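We use cookies to keep the site working and to count visits. Accept all | Settings

Strand L-shaped desk

The Strand is an L-shaped desk for rooms that are used for more than one job. It has a long main top and a narrower return, joined by a rounded notch at the inside corner. The tops and legs are finished in white. The desk is supplied flat and is assembled on site.

Tops

Main top and return are supplied as separate panels. The standard depth of the return is 40 cm. The main top is 700 mm deep as standard, or 900 mm to order. Edges are sealed on all sides, including the curve of the notch. The joint between the panels is closed with steel plates from below, so no fixings come through the work surface.

The return can be fitted to the left or right. The hand must be given when ordering, as the notch is cut at the works and the panel cannot be turned over.

Legs

Metal column legs, powder coated. Each column stands on a long flat foot with leveling screws. Height is set during assembly and locked with a hex key. The Strand is a fixed-height desk in daily use. Customers who need to change height during the day should look at the Nastel frame, which takes the same tops.

Columns are set back from the front edge. Number stickers or asset tags can be applied to the coating and removed with warm water. Do not use solvent on the legs.

Storage under the return

The return leaves clearance for a low drawer cabinet. Any cabinet narrower than the clear span between the legs will fit – measure at floor level, where the feet take up the most width. Leave space in front for the drawers to run out fully. With a radiator next to the cabinet, keep a gap on that side for air to circulate.

Cable routing

The main top can be ordered with a wire tray underneath. The tray hangs from 3 brackets and lifts off without tools. The return has no tray. Cables crossing from one top to the other should be clipped to the underside near the joint and left with some slack.

Floors

The feet have felt pads for wood and wood-look floors. Swap them for the rubber pads in the fittings bag on tile or sealed concrete. Sweep before placing the desk, as grit caught under a pad will mark the floor. Lift the desk to move it. Dragging it sideways puts load on the column joints and can bend the plates.

Installed: L-shaped desk with drawer cabinet under the return, herringbone floor

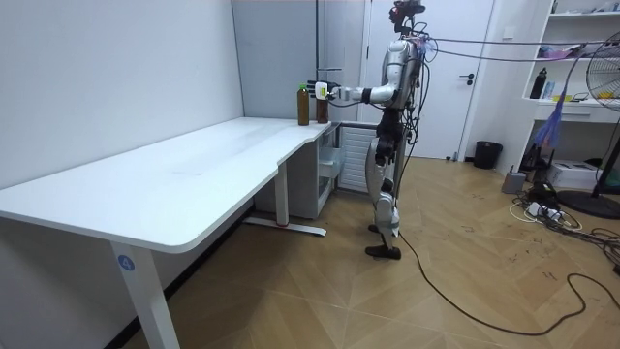
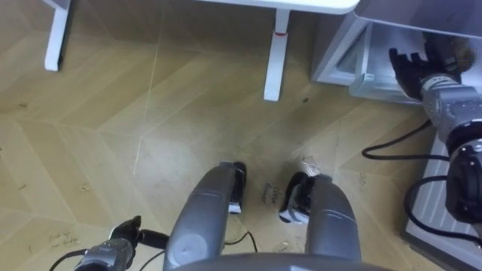

Care

Wipe the tops with a damp cloth and mild dish soap. Dry the notch by hand, as water tends to sit on the curved edge. Check the bolts at the joint plates after the first month and tighten if needed.

Ordering and spare parts

Order by desk name, main top depth and hand of return. Spare pads, leveling screws and joint plates are held in stock. Replacement tops are cut to order. For drawings or nonstandard lengths, write to Orsolya Erdős in the Wokia project office and include a floor plan with door swings marked.

© Wokia Office Furniture | Contact | Terms of sale | Back to top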